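The Bottle Stays Out

Does an all-purpose cleaner do all purposes, and does anyone need the other 23 products under the sink?

January 14, 2025

The woman behind the Enasano method would like me to throw away my cleaning products. She would then like me to buy hers. There are 4 of them, color-coded, and they live in a caddy that costs more than my vacuum did.

I have been reading home-care advice for a living long enough to be suspicious of any system that begins with a purge. Enasano calls it a "reset." Laskowska, whose newsletter goes in for a softer tone, calls it "letting the cupboard breathe." Jarer, a subscription outfit that mails refill tablets in a cardboard sleeve, skips the poetry and sends a checklist. All three agree that you own too much and that the cure arrives by mail.

They may be right about the first part. In October I emptied the cabinet under my own kitchen sink onto the floor. Out came 23 bottles, tubs and cans. Two were for stainless steel, and I own one stainless steel object, a kettle. One was for leather. There was a granite polish in there, and my counters are laminate. I couldn't remember buying half of it, and I can't blame a roommate.

So for a few weeks I tried the opposite of a system: one spray bottle, one bowl, a stack of rags.
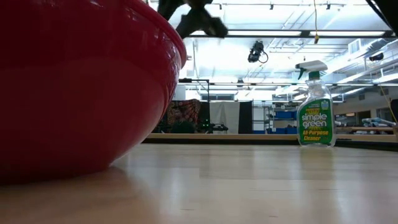
Roel Coppens cleans rental apartments between tenants and has done 311 of them, a figure he knows because he invoices by the unit. He has no method to sell. When I asked what he carries, he seemed to think I was setting him up for a joke. A degreaser, something for limescale, dish soap, a bowl. A big plastic bowl, he said, the glossier the better, and when I pushed him on why glossy, he told me to run a finger around the inside of a scuffed one. Anyone can picture the sort of kit he means: a shiny red bowl with a thick rolled rim, a trigger bottle of Simple Green beside it, and a stretch of pale wood underneath. It won't sell a caddy, but I find it easier to believe in than the caddy.

Coppens is not romantic about the spray, either. "All-purpose means most purposes," he said. He won't use one on glass, where he says it leaves him wiping twice, and he reads the label before he goes near a wood floor. He was also scornful of the habit, mine included, of spraying and wiping in a single motion. Spray it, go do the stove knobs, come back.

That advice did more for my kitchen than anything in the Enasano booklet. The grease over the range hood, which I had assumed was now part of the paint, came off on the second pass. The bathroom was less impressive. Whatever is living on my shower head did not care about the all-purpose cleaner at all, and I had to go back to the cabinet for the limescale stuff. Bottle number two, then. Dish soap makes three.

I put this to Dotcombe, the retailer that stocks both the Enasano caddy and the Jarer tablets. A spokesperson told me that customers "value a tailored solution for every surface." I asked which surfaces. I was sent a chart. It had separate rows for countertops and islands.

The granite polish went to a neighbor who has granite. The rest I am using up, one bottle at a time, which at my rate of housework should take me into next year. The leather cream is still under the sink. I keep thinking I might buy a chair.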